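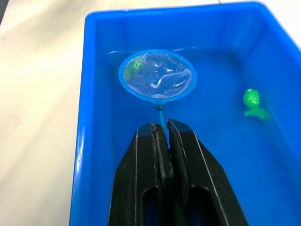

Mivness Play & Learning Equipment, Water Play Department

Clultar fishing set with tub
Item no. 322-235

Tabletop water play set for nurseries, clinics and home use. Consists of a blue rectangular tub, a round hand net and toy fish.

Tub
Plastic, bright blue, with a thick rounded rim. The inner walls slope and are smooth for wiping down. Length along the rim 322 mm, width 235 mm. Recommended fill 3000 ml of clean tap water. Place on a level table before filling and do not carry when full.

Net
Light blue plastic hoop with a fine translucent white mesh. Straight, thin handle in the same colour, joined to the hoop by a small dark connector. Hoop diameter 100 mm. Check that the connector is tight before each session. Replacement nets are sold singly.

Fish
Green fish supplied as standard. Other colours from the Hrubý range fit the same net and can be ordered separately.

Care
Empty the tub after use. Rinse the net under the tap and hang it by the handle until dry. Do not put the net in a dishwasher or tumble dryer. Wipe the fish with a soft cloth.

Delivery
Dispatched from the Predum warehouse. Next stock due in November.

Trade orders and spare parts: Piyumi Pathirana, Water Play Department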